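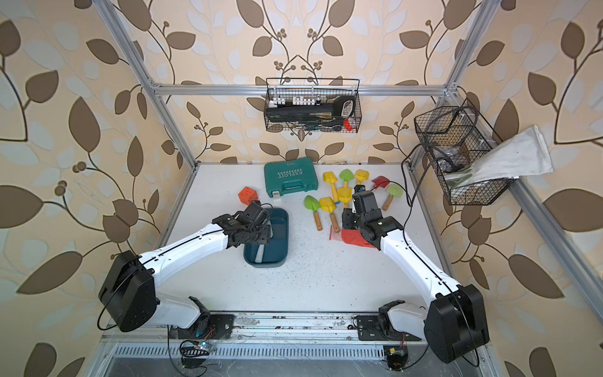 Two-arm cell, Trarkwood – inspection of November 15, 2020

1. Mounting plates, both arms: secure. Pass.
2. Cables at arm bases: trailing loose. Clip to rail.
3. Tabletop: specks of debris. Clean before next run.
4. Circuit board under left arm: exposed. Fit cover – open since August.

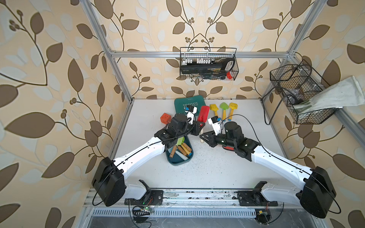
Ye-rin Ha: Item 4 should be a stop, as at Pleststead. Clevel can supply a cover.

5. Emergency stop: tested from both sides. Pass.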